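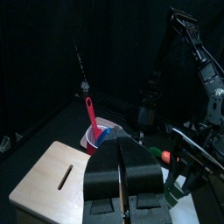
Surely, the reply ran, the trouble with teaching a machine by showing it things is that it learns what you did and never learns what you meant, and had anyone at Pletex given thought to that before they spent a whole winter on it?

Menu Home Stories Archive Submit

7 min read

I read the message twice, standing up, with my coat still on, and then I sat down and read it a third time. It had come from Baldursdóttir, as all the hard questions did, and it had come at six in the morning, which meant it had been turned over for most of the night. We had never met. We had been writing back and forth since February, when I sent out our first draft and asked anybody who felt like it to poke holes, and Baldursdóttir had been poking ever since, kindly and without mercy, the way a good aunt will go over your hems.

The idea we had was a plain one, and I had grown so fond of it that I could no longer tell whether it was any good. You take hold of the arms, or of a pair of handles that the arms follow, and you do the job yourself: put the ball in the cup, say, or put it through the slot. You do it again. You do it until your shoulders ache and the person at the next desk has gone home, and all the while the machine keeps what its cameras saw and what its joints did. Afterward the two are laid side by side, and out of them comes a set of habits. We called ours Tidis, after nothing at all. It had 2000 of my own mornings and afternoons in it, cut up small, and there were days when I watched it reach for a ball and saw my own elbow.

That was the part I had left out of the paper, the elbow. I lift it before I pick anything up. I have done so since I was a child, when I was always being told not to drag my sleeve through the butter, and I had passed it along without noticing. There was no butter within a mile of the lab, and still the arm gave its small polite lift before every reach, and it had done it so often that I'd stopped seeing it as a mistake and begun to think of it as manners.

So I wrote back to Baldursdóttir and told the whole story, butter and all, and asked whether that was the kind of thing the question was getting at.

The answer took until lunch. Yes, it said, that was it exactly, and what happened if you took the lift away?

Well, I didn't know! It was such an easy thing to try that I was ashamed of not having tried it. I went down the hall and spent the afternoon going through the recordings, and wherever my elbow rose I smoothed it flat, so that the hand went straight from where it was to where it was going. Then I set Tidis to learning over again from the tidied lessons and went home, and made soup, and slept badly, and was back before the building's heat had come on.

The straight reaches were lovely to look at. They were quick and clean and they came in low, and they knocked the ball across the table. They did it again and again, a soft little click and then the rolling. I ran 401 trials of the new version over the next days, and the old one, with its fussy elbow, beat it by such a margin that I checked the sums on paper. The lift, you see, brought the wrist camera up for a moment before the hand came down, and in that moment it got a good look at the ball. I had been showing it how to look first. I'd had no idea I was showing it anything.

I put this to Baldursdóttir in a letter that went on for 9 pages, far too many, with a good deal in it about my mother's kitchen. I said I supposed the first objection still stood, for the machine surely hadn't known what I meant, but then I hadn't known either, and between us we had managed all right. I asked if the lab at Prostholm might run the same test with hands other than mine. Somebody who never dragged a sleeve through anything might be hiding some other useful habit, and I would dearly like to know what it was.

It was raining when the reply came. Prostholm could spare three people, it said, one of them left-handed, and would I please send the smoothed recordings as well as the true ones, and label them properly this time.

I started on the labels that evening. I noticed, writing them out, that my elbow came up off the desk before every one.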